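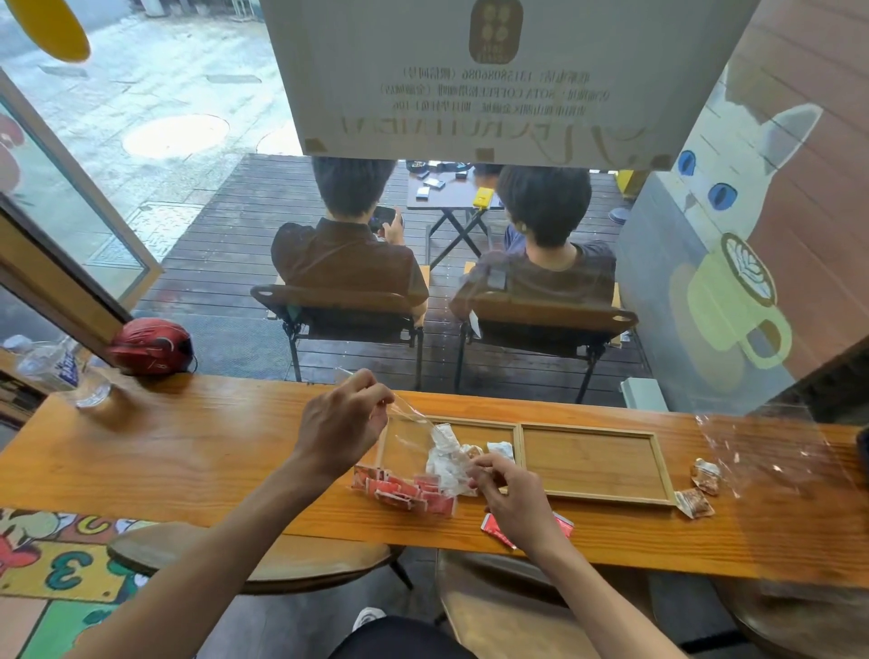 Início | Edições anteriores | Submissões | Contato

3.2 A tarefa de separação e o que os alunos fizeram com ela

Quando propus à turma da disciplina de robótica que a tarefa do semestre fosse arrumar embalagens num balcão, o Omar Hattar me perguntou se eu estava falando sério. Estava! Plástico amassado é um pesadelo para qualquer política aprendida por demonstração: muda de forma a cada toque, brilha, gruda em outro plástico, e o robô não tem a menor ideia de onde acaba um papel e começa o seguinte.

Formamos 4 equipes e gravamos 59 demonstrações em primeira pessoa, todas com as duas mãos (a Figura 3 traz um instante de uma delas, com a mão esquerda levantando um saco transparente pela borda e a direita metida na pilha de embalagens). Duas bandejas de madeira vão lado a lado sobre o balcão. A regra era simples de enunciar - esvaziar a da esquerda, deixar os pacotinhos fechados na da direita e o lixo fora das duas - e bem chata de cumprir sempre do mesmo jeito.

A equipe Tekau, da Despina Ivanov, resolveu anotar cada troca de mão. Eu achei exagero e me enganei feio: foram essas anotações que salvaram o treinamento, porque o modelo da equipe Bugti, treinado sem elas, insistia em puxar o plástico com as duas garras ao mesmo tempo. O Rami Hamdan passou boa parte de maio tentando corrigir isso só com mais dados e acabou pedindo as anotações emprestadas.

Cada gravação foi cortada em trechos de 15 segundos. Descartamos aqueles em que as mãos saíam do campo de visão, e aí houve briga, pois a Afaf Awad queria manter todos. Ficamos com o descarte nesta versão; a comparação com o conjunto completo está na seção 4.1.

Figura 3. Manipulação com as duas mãos sobre o balcão, com as bandejas e as embalagens amassadas.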